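The writer of the Liseck books met me in a small café in Sotelo, in the hour before lunch when it is still quiet. She publishes only under the name of her series and asked me to keep it so. The fourth book, in which the river witch Gotumura finally leaves her valley, comes out in August.

I asked first about the length, because readers were complaining on every forum. "The first draft had 1,018 pages," she said. "My editor at Billton sent it back with one sentence. She wrote that she loved it and that I must take out 200 pages. I was angry for 2 weeks and then I took out more than she asked."

What disappeared was mostly the war in the north. She told me she does not miss it. "I know how to write a battle, but I get bored in the middle, and the reader feels this. Gotumura talking with her sister over a pot of soup, this I could write forever."

The sister is the part I wanted to discuss. In the third book she betrays the whole village, and many readers have not forgiven her. The author has not decided if she forgives her too. "I received letters where people asked me to kill her. One reader sent me a plan how to do it, very detailed. But she was nineteen and she was afraid. I let her come back in chapter six and I let everybody be rude to her."

The magic is also different this time. In the earlier books every spell costs a memory, and the witch never knows which one she will lose. Now she has learned to choose. I said that this makes it easier for her, and the author shook her head. "It is worse - before, she could blame the river."

The first book was printed in 2,000 copies, and she packed many of them herself at the kitchen table. She still writes at the same table, from five in the morning until her children wake up. About a fifth book she would only say that it has a title, and that the title is bad.

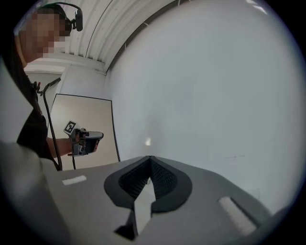 The Author
Contributing writer, fantasy and young adult books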